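Worktop covers and small pots
Kitchen tips, by Ashraful Herath
4 May 2022

Cover the table before you start cooking on it. Brown kraft paper is cheap, it takes crumbs and drips, and it goes in the compost if you haven't spilt oil on it. Pull it tight, tape one long side first, then smooth across to the other.

If you share a table, mark the paper off in squares with coloured tape. It gives everything a place to go back to. Use a dark tape that shows up well, and run your thumb along the edges so they don't lift. Creases and scuffs don't matter. Change a sheet when it tears.
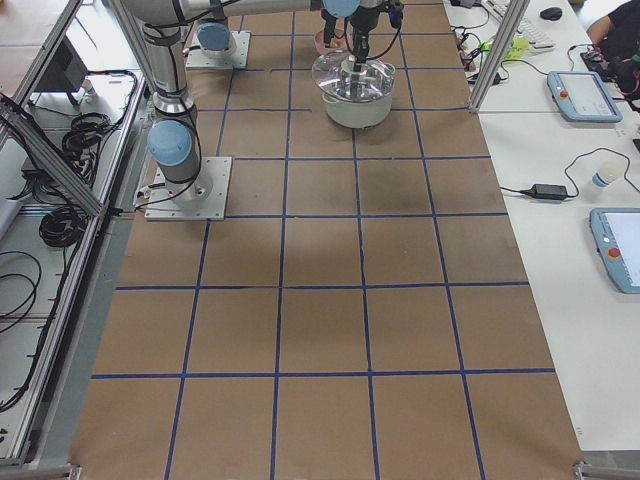
Brown paper marked out in squares with dark blue tape, with a lidded bowl on top.

Keep a lid on any bowl you aren't using. A clear one saves lifting it to check.

Eggs go in a bowl of their own, never straight on the table where they roll. Pick one with a smooth inside and fairly high sides, and bring them out of the fridge 13 minutes before they go in the water — they are less likely to crack.

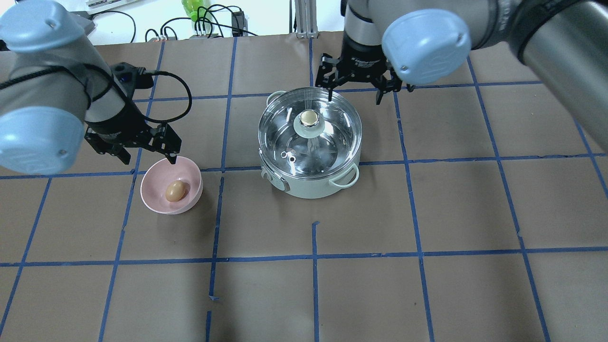 For one or two eggs a small electric pot does the job and saves heating a hob ring. Put the eggs in first, then cold water to cover, then the lid. Keep the steam vent clear and turned away from you. I use 100 ml more water than the booklet for my Trosik says, as it boils off quickly with the lid tilted.

Wipe the glass lid while it is still warm, but not hot, and dry around the knob. For limescale, 2 spoons of white vinegar in a potful of water, left for an hour, then rinse twice. I do mine every January and again in summer.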